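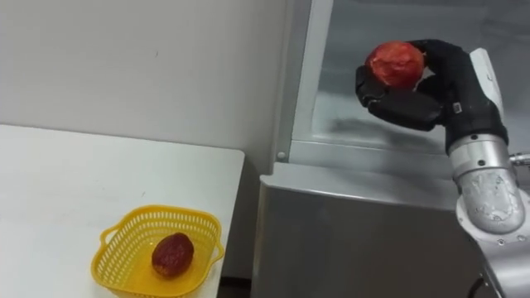 Home News Rosters Canteen Classifieds Contact
Search the newsletter... Go

The arm in the canteen kitchen

By now most of you at Clandia will have met the new arm, which moves fruit between basket and fridge and has never once asked to swap a shift. Kaplan's people installed it in April. It came with a manual of 288 pages, and Nurhan Bayram has read all of them so the rest of us can keep our weekends.

What changes for the kitchen crew? Fewer trips to the fridge, for a start. Sevim Işık used to do the fruit before the breakfast rush and now does the menus instead, a job she had been doing at home on her own time. Her hours are the same. Branislav Šimko has gone from stacking to minding the arm, and reports that it is slower than he was but a better listener.

Nobody's position has been cut, and management has put that in writing until the next agreement. Ruby-Lee Nepia has the letter if you'd like to read it, and she suggests you do, particularly the second paragraph.

Two requests. Please don't lean over the table while the arm is moving. And if you fancy a piece of fruit, ask Branislav. Helping yourself out of the basket confuses the program, and he is the one who has to fill in the form.

Training for the evening crew is still to be sorted. Names to Oğuzhan Güneş.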